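Ronano Releases Rollow 2, an Update to Its Motion Planning and Simulation Software

SURNHAM, 13/12/2020 - Ronano today released Rollow 2, a new version of its planning and simulation software for robot arms. The update is available now to all current license holders and can be downloaded from the customer portal.

Rollow is used to work out how an arm should move before a program is sent to the real machine. Users load a model of their arm, gripper and parts, set the start and goal positions, and let the planner look for a path that keeps clear of everything else in the cell. Version 2 replaces the planner used in earlier releases and adds a new collision checker called Moulin.

Moulin checks the full shape of each part as it moves, including small brackets and tabs that simpler checkers often wrap in one large box. A tighter shape leaves the planner more room to work with, and it can find grasps that the old version would have turned down. Users who prefer the box method can still select it in the project settings.
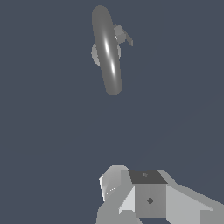 The company tested the new release on a set of 163 planning problems drawn from support requests and from its own work in Surnham. Many of them involve long parts with something attached to the side, a kind of job that customers have asked about often. A further 30 problems were added in September to cover wrist poses close to joint limits, bringing the full set to 193. The set ships with the software so that customers can run the same problems on their own computers.

Other changes in this release:

Simulated wrist camera views can now be saved along with the joint log for each run.
Parts can be placed anywhere in the workspace without a table or fixture, for quick checks of reach and approach angle.
The planner reports which two surfaces came closest and at what point in the path.
Project files from the previous version open without conversion. Files saved in Rollow 2 cannot be opened in older versions.

Rollow 2 runs on Windows and Linux. A graphics card is needed for the camera views but not for planning - the planner and Moulin both run on the processor alone.

A single-seat license costs $2500 and includes one year of updates. Customers with an active support plan receive the new version at no charge. A trial version, limited to one arm per project, is available on request from the Ronano sales office.

About Ronano

Ronano develops planning and simulation software for industrial and research robots. The company is based in Surnham.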